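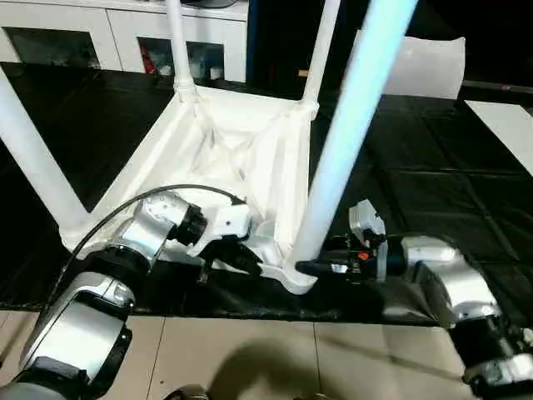

Wobbly stools and chairs: fix or replace?

Forum > Home and Garden > Furniture

berwyn_p
We rent out a two-bedroom cottage and I'm forever dealing with seats that rock. The floor in the kitchen is old quarry tile and nothing sits flat on it. So far I've tried felt pads, folded card and a set of screw-in feet from Rees in town. The pads last until November, when the damp gets in and they slide off. What are other people doing? I don't want to spend 65 pounds a chair on new ones.

Eluned Pugh
First thing is to find out if it's the floor or the chair. Put it on a worktop you know is level. If it still rocks, it's the chair. If it doesn't, leave the legs alone.

dometard406
Agree with that. I cut 2 mm off one leg of a dining chair years ago, then moved house and had to put it back with a washer. Never again.

nobuhle_r
I'd say turn it over before you do anything else. Half the time it's a loose fixing where the leg meets the seat and you can't see it from above. Tighten everything with it upside down on a mat, then stand it up and sit on it before the final turn.

berwyn_p
The kitchen ones are wood with glued joints so there's nothing to tighten. The bathroom stool has screws.

Eluned Pugh
Then the glued ones want knocking apart and regluing. Clean the old glue out first or the new stuff won't hold.

ivaughan
I don't agree about regluing for a holiday let. It's an afternoon per chair with clamps on overnight, and guests tip back on them anyway. Buy secondhand. I got four from a chapel clearance for less than the price of one new.

Eluned Pugh
And how long before those go? Chapel chairs have had sixty years of people dragging them about.

ivaughan
Three years so far, all four still in use.

nobuhle_r
Depends on the joint. Dowels I would reglue. If the tenon has snapped I'd get rid of it.

dometard406
Has anyone used the Henach levelling feet? Rubber base, threaded stem. I've got them on a washing machine stand and they've been fine, but that doesn't get moved.

Ieuan S
I put them on bar stools. Good on tile, poor on carpet. You have to drill dead straight or the foot sits at an angle and wears on one side. I did one by eye and had to plug the hole and start again.

berwyn_p
Tested them all on the worktop tonight. Two chairs are out, the other two are fine so that's the floor. I'll reglue the bad pair and try the Henach feet on the rest. Iolo, is the chapel place still selling?

ivaughan
No, it's all gone. Try the auction rooms, they do a furniture sale most months. Take a torch and look underneath.

Thread viewed 2126 times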